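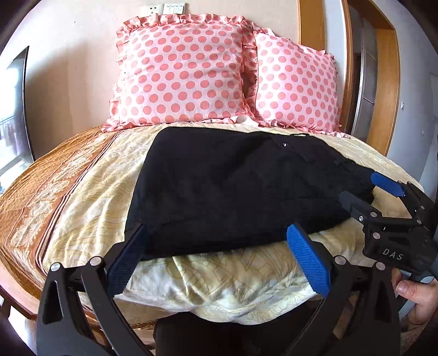 Delyth Pugh @delythpugh
April 14, 2019

Spent my Sunday making the guest bed. We now have pillows with ruffles. I am a person who owns ruffles.

They're pink with coral polka dots. The bedspread is leaves and scrolls in the middle and burnt orange paisley down the side. I was told they'd "talk to each other." They are talking, all right.

For the record, the pillows came from Beddoe, who have 4,000 reviews and apparently not one from a person who has tried to iron a ruffle.

You do one side, turn the corner, and the first side has gone back to whatever it was doing before you showed up.

Tried propping them diagonally, like in the Imico catalog. They looked like two kites that had given up. Square against the wall it is.

My sister says I should smooth out the bedspread. I have smoothed out the bedspread. It's quilted and it has opinions - mostly about the foot end.

Also considered moving the light switches, which are right above where the pillows go. The electrician quoted me $700, so guests can reach up like everyone else.

Mom arrives Thursday. She'll put both pillows on the floor before she's got her shoes off.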